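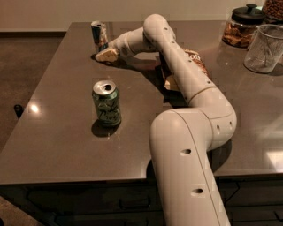 Search this forum
Enter keywords
Print this page | E-mail this page

Honorary members of a regional academy: should they vote?

flosness_reader
Hello all. I am secretary for a small regional science academy, the Dusden Academy. In February our council elected two honorary members, both retired from public service, with no research record in the usual sense. Now one regular member asks if they may vote on new nominations. Our bylaws only say that honorary members "enjoy the fellowship of the Academy." I have read this sentence many times and I still do not know what it gives them. How do you do it in your place?

tidewrack
No vote, no dues, free dinner. That's how most places do it.

permit_desk
I don't agree with "most places." The Liew Institute gives honorary members a full vote after one year. They have 700 members, so a few extra votes change nothing there. How big are you?

flosness_reader
We are much smaller. A nomination needs 18 votes to pass, and last year one person missed it by two. So for us it can change the result.

tidewrack
Then definitely no vote. You elected them to thank them. Regular members went through review by section, with letters and publications. It's not fair to those people.

permit_desk
Fair to whom? If somebody ran a water program for half her life, she can judge an environmental engineer better than I can, and I went through the review. You call them members and then you ask them to leave the room. I would find this a bit insulting.

gello_nine
Read what the bylaws say about quorum before you argue about fairness. At the Gello Society we let honorary members vote, and later we saw that they also counted for quorum. Three of them lived abroad. We could not hold a valid meeting for six months.

flosness_reader
Thank you, I did not think about quorum. I checked now: ours says "one third of the members," without any other word. So this is also unclear.

tidewrack
Add "regular" before "members" in both places and you're done.

permit_desk
You're done if the members approve it. I would vote against.

flosness_reader
I will bring two versions of the text to the council, one with the vote and one without, and in both the quorum counts only regular members. If somebody has bylaws with a good sentence for this, please paste it. Our lawyer charges by the hour.

gello_nine
Sent you ours by private message. Skip section 4, it is still the old one.

Contact us | Copyright Flosness Forums | Back to top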